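Who Does the Washing-Up? A Study of Shared Kitchens in Student Housing

Final report, second-year module in Social Research Methods

Background

The idea for this project came from a row over a saucepan. It was a small saucepan, it had contained porridge, and it stayed by the sink in my first-year flat until it had seen off two house meetings and one friendship. By the end I was more interested in the argument than in the pan, and I have now been given course credit for saying so.

Most of what has been written about shared living treats the kitchen as a place where people either get along or don't. I wanted to look at something narrower: the rules. Every shared kitchen has some, written or not, and every shared kitchen has people who believe that the rules are being broken by somebody else. My question was whether written rules make any difference to how fair people think their kitchen is.

Method

I handed out a paper questionnaire in two student residences, Umier Court and Athanasiadis House. Paper was my supervisor's suggestion. She said that people ignore links, and she was right, although people also put mugs down on paper.

I got back 106 usable forms. A few more were unusable, including one filled in entirely with drawings of a horse. The form had 12 questions, most of them on a five-point scale running from "never" to "always", and it took as long to fill in as a kettle takes to boil, which is where I caught most people.

I also carried out interviews in 49 flats, usually with whoever opened the door. These were short and I took notes by hand. I asked everyone the same opening question, "Tell me how the washing-up works here", and in a good many flats the first reply was a laugh.

Finally, I copied down every written notice I found in a kitchen, with permission. This gave me 393 notices, and I would like it recorded that I typed up every one. The total includes labels on food, which make up the largest group by some way. One packet of cheese had three.

Findings: rotas

Flats with a written rota did not rate their kitchens as fairer than flats without one. What mattered more was who had made the rota. Where it had been drawn up by everyone in the first few weeks, people spoke of it kindly even when they admitted that it had lapsed by November. Where one person had made it and put it up overnight, it was described to me as "a bit much", "the document", and in one case "the occupation".

Rotas also had a short life. In several flats the sheet was still up, with ticks filling the first fortnight and then nothing at all. Flatmates went on pointing to it in arguments months later, much as one might quote from a treaty between countries that no longer exist.

One flat in Athanasiadis House used a phone app called Dultunex, which gives out points for chores. They had kept it going longer than most. They had also begun to argue about whether wiping a hob was worth the same as emptying a bin, and by the time I visited, this had become a separate rota.

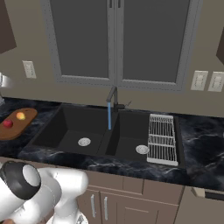
By Markos Alexiou

Findings: the sink as a waiting room

Nearly everyone I interviewed made a distinction between dishes that are dirty and dishes that are "soaking". The second group is morally protected. A pan with water in it is a pan that somebody intends to wash, and to complain about it is thought rude. How long a pan may soak was another matter. The answers ran from "an hour" to "it depends on the lasagne".

People were far stricter about others than about themselves. On the questionnaire, most said they "always" or "often" washed up straight after eating. Asked how often their flatmates did so, most chose "rarely". Both answers can't be true of the same building, but I don't think anyone was lying. We remember our own washing-up because we were there for it. Other people's is mostly done while we are out, and all we see is what they missed.

Findings: notices

The notices fell into three rough kinds. There were plain requests ("Please rinse the sieve"), reminders of what a parent would or would not be doing ("Your mum doesn't live here"), and threats. The threats were rarer than I had hoped. The best of them, on a tub of margarine, read simply "I know who".

Politeness went down as the year went on. Early notices used "please" and often a smiling face. Later ones leaned on capitals and underlining. A second notice on the same subject was almost always longer than the first, and I found no flat in which anybody could say that the longer one had worked better. Replies written on the notice itself were common, and some had turned into conversations. In one kitchen a note about teabags in the plughole had been answered, corrected for spelling, answered again and finally dated by someone who felt it ought to be kept.

Problems with the study

Whoever opens the door is probably not a fair sample of a flat. It may well be the person who also does the washing-up. I tried calling back at different times of day, but at ten in the morning the choice was between the person who opens the door and no one.

The questionnaire had a badly worded item. Question 8 asked whether people "minded the dishes", and several took this to mean looking after them. I have left it out of the results.

I had also planned to compare both residences with Flisport Lodge, where the kitchens are cleaned by staff on weekdays. Permission came through in August, when it was empty. A later study could begin there, and could usefully ask what people with cleaned kitchens argue about instead. My guess is the fridge.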